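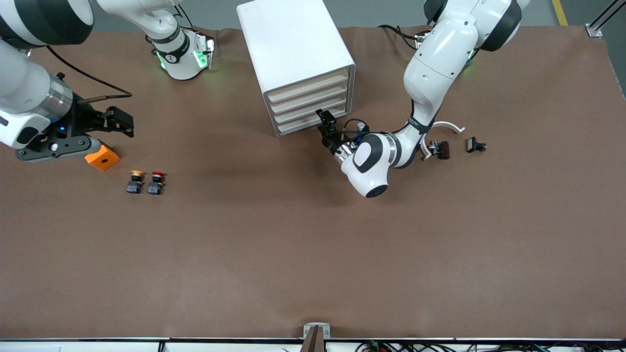

At Mevska, the learning system is fed by people, and the feeding is slow. An operator moves both arms by hand controls through one small task, and every movement is stored as one example. In the drawer task, one gripper goes to the lowest of four drawers in a small white cabinet, while the other arm works near an orange cube and two push-button switches on the brown mat. Then the things are put in new places and the operator begins again.

By December the team had 2227 examples, from which 56 were thrown away after checking. A good operator makes around 100 in one shift. The quick ones are not always the most useful, I was told, as the system must also see how a person corrects a small mistake. Plamach, the company which pays for the work, wants the next task to start in spring. It will be with cups.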